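Vomix Road Kit for Student Driving Teams

The Vomix Road Kit is a windshield camera and logging set for school and college teams working on lane following and sign detection. It covers the recording side of a project, so students can spend club hours on labeling and code. The kit does not steer, brake or control the car in any way.

Each kit includes the camera, a glass mount, a power cable, a memory card and the Vinero labeling software, licensed for one club. A starter set of 2,000 road stills comes on the card, split into 1,000 labeled and 1,000 unlabeled. Students label the second half themselves and then train on all 2,000. Lane lines, curbs, railings and signs each have their own class.

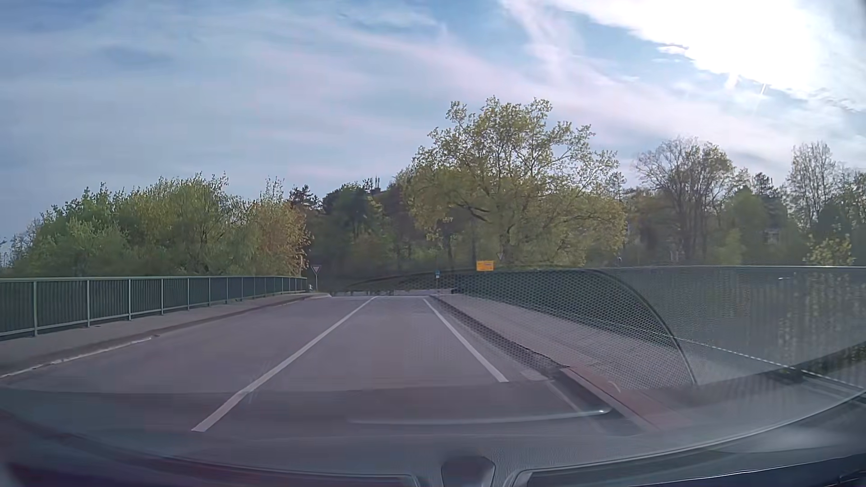 Bridge-like road between railings, with yield sign at the far end. Windshield reflections at right.

Stills like this one are used in unit four, on glare and reflections. Teams mask the dashboard, mark the two white lines and compare their lane output with and without the mask. Small signs at a distance go in a separate folder and are scored separately.

The course guide was written by Dalibor Šindelář, who coaches the Fokcombe student team. It runs to 200 pages and includes rules for a one-afternoon club contest. An adult licensed driver is required for all recording on public roads.

Requires a laptop with a USB-C port. Spare mounts and cards are sold separately. School orders are handled by Ait Brahim. Orders placed by the end of June ship before the fall term.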